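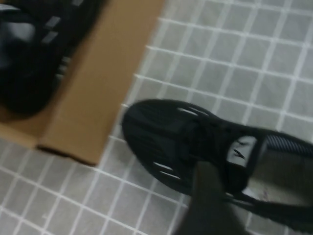
Vesilska Arts Center - Exhibitions and Open Calls Team

I have been reading applications for our open calls long enough to have grown fond of them, even the ones that arrive at two minutes to midnight with half the pages upside down. So please take this as a friendly complaint. We ask artists for too many words.

Last October we had 30 places and a form that wanted a statement of up to 2,000 words, plus a biography, plus a paragraph on "context" (I still couldn't tell you what we meant by it). Pallavi Shukla, who weaves and had never applied for anything before, sent us 800 words and a note saying sorry for the shortage. Sorry! Her samples were the ones we kept passing around the table, and Shahram Nikzad had to be asked twice to give them back.

I know the case for long statements. Babita Pal makes it well, and she is right that some work needs a bit of explaining before you can see what it's up to. But a weaver or a potter has usually done the thinking with her hands, and then we ask her to do it all over again in a language she may not even dream in.

My wish for the next round is one page, typed or handwritten, and more room for pictures and samples. Let people record themselves talking if they'd like that better - I would happily listen to every one of them over a pot of tea.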